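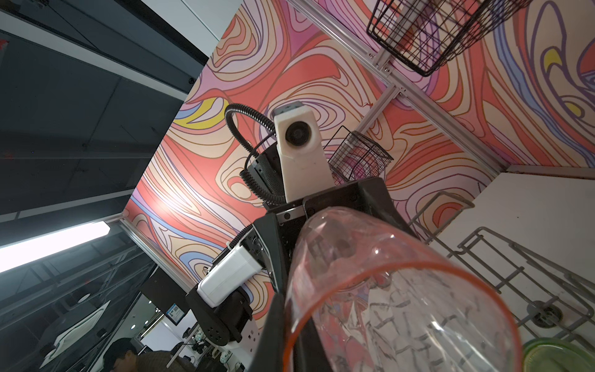
Checkliste Vorführbereich, Tag der offenen Tür bei Hotovik
Stand: 9. Januar, mit meinen Anmerkungen vom Rundgang

Ich bin vor dem Einlass einmal alles abgegangen, die Liste vom Oktober hatte ich als Vorlage dabei. Wo nichts steht, war nichts. (Kommt selten vor, ich weiß!)

1. Zugang und Wege

Fluchtweg zur Halle frei: ja
Bodenmarkierung vor der Spülzelle: erneuert
Kabelbrücken verklebt: teilweise
Eine hat sich an der Ecke wieder gelöst, ich hab Gewebeband drübergezogen und bin ein paarmal absichtlich mit dem Schuh dagegen. Hält für heute, danach bitte richtig machen.

2. Spülzelle »Hilel«

Not-Halt außen, Funktion geprüft: ja, beide
Rahmenprofile und Winkel fest: ja
Gemusterte Wandplatten fest: ja
Drahtkörbe fest eingehängt: ja, dran gerüttelt
Kabelschlaufe am Arm scheuert nicht: beobachten
Bei ganz ausgestrecktem Arm wird mir das an der Schulter etwas eng. In der Vorführung fahren wir die Stellung nicht an, also Freigabe, aber ich schau mittags noch mal drauf.

3. Greifer und Geschirr

Gläser ohne Sprünge und Macken: 2 aussortiert
Greifkraft auf Stufe »Glas«: ja
Schrauben am Greifergehäuse nachgezogen: ja
Das rosa Glas ist wieder der Star, alle wollen sehen, wie der Greifer es nimmt. Von mir aus gern, nur bitte vor jedem Durchgang kurz gegen das Licht halten. Und keine Gläser von Besuchern annehmen, auch wenn jemand ganz lieb fragt!

4. Steuerung

Vorführprogramm 814 geladen: ja
Reduzierte Geschwindigkeit aktiv: ja
Protokoll läuft mit: nach Neustart ja
Matlala wollte erst nicht schreiben, weil die Platte voll war. Alte Läufe verschoben, jetzt passen wieder einige 2.000 Durchgänge drauf, das reicht dicke.

5. Besucher

Gruppengröße höchstens 27 Personen: hängt am Eingang aus
Kinder nur in Begleitung an die Linie: Schild fehlt noch
Erste Hilfe und Kehrblech griffbereit: ja
Das Schild druckt Kasteo mit den Namenskärtchen aus. Bis es da ist, stelle ich mich selber hin und sage es jeder Gruppe. Die Leute an den Rechnern im Raum bitte in Ruhe arbeiten lassen, Fragen beantworten wir vorne.

Ergebnis: freigegeben mit Auflagen
Offen: Kabelbrücke, Kabelschlaufe, Schild
Nächste Kontrolle: mittags, vor der zweiten Gruppe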